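Search this site
Search for: products, reviews, brands
Go

Flotitz Table Polish, 3 months later

I bought the Flotitz polish in April, the small tin, from a hardware shop in Palomdale. I wanted something for the dining table and for the two shelves in the hall, which are old and have lost their colour. Before this I used the Talden spray for many years, so I will compare with that one.

The tin opens easily with a coin. The polish is soft like butter and it smells of orange, a little strong for the first evening. You need very little. I put too much on the first shelf and it stayed sticky until the next day — my own mistake, the instructions say a thin layer. On the second shelf I used half of it and rubbed for 5 minutes, and the result was much nicer.
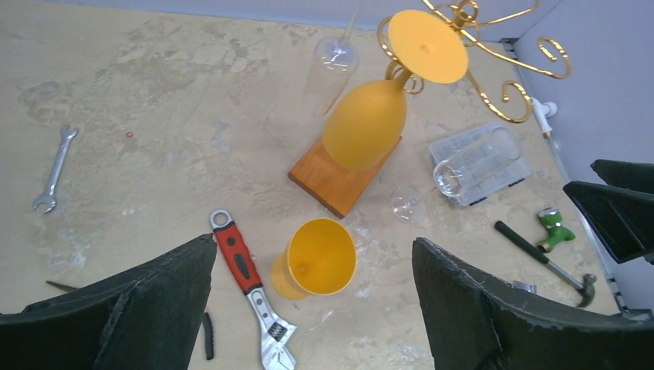

Grey stains and faint scuff marks on a light beige tabletop.

For marks of this kind I don't recommend any polish as the first step. Wash the surface with warm water and mild soap, let it dry, and then look again. Flotitz gives shine and a deeper colour, but on my dining table the old ring from a teapot is still there. The Talden spray didn't remove it either.

What I like less is the cloth in the box. It leaves small white threads, and I changed it for an old cotton shirt. The lid also doesn't close well after some weeks, so I keep the tin in a bag.

I will buy it again for the shelves. For the table I am still looking.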